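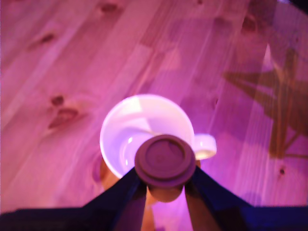

Cup and gripper on the pine boards, Ekura cell, pink light on.

Weekly gripper check, Sat 27 December

I've filled this in after the grip fault, so there's more scribble than usual. Sorry to whoever files these!

1. Emergency stop, both buttons. OK. The one by the door is stiff, so give it a proper thump.

2. Fault log read and cleared. Read, NOT cleared. Code 254 came up 19 times since the last sheet, and every one was a grip force fault with the arm coming down over a cup. I've left the log as it is so Nurmi can pull it off themselves.

3. Finger pads, wear and fixing. FAIL. The left pad moves when I push it with my thumb (arm locked off, before anyone asks). The right one is solid. I'd put a new pair on together, we've got spares in the Sturach box.

4. Finger closing, by hand at low speed. Closes fine, opens late. I ran it 6 times and it hung on twice, and I didn't like the noise it made either.

5. Broken crockery swept up. Done. One cup went on the Dradell job and bits had got right under the rail – gloves please, I found one the hard way.

6. Lighting. Comment only. The pink light and that big star shadow on the boards make it horrible trying to spot chips. I'd like plain white light for inspections and the pretty stuff back on afterwards.

7. Guard and door switch. OK, arm stops when the door opens.

8. Cycle counter. 974 since the pads were last changed in September.

Result: locked off, tag on the isolator, key in the office drawer. Please don't run it for "just one more cup" until item 3 is sorted and item 4 has been done again.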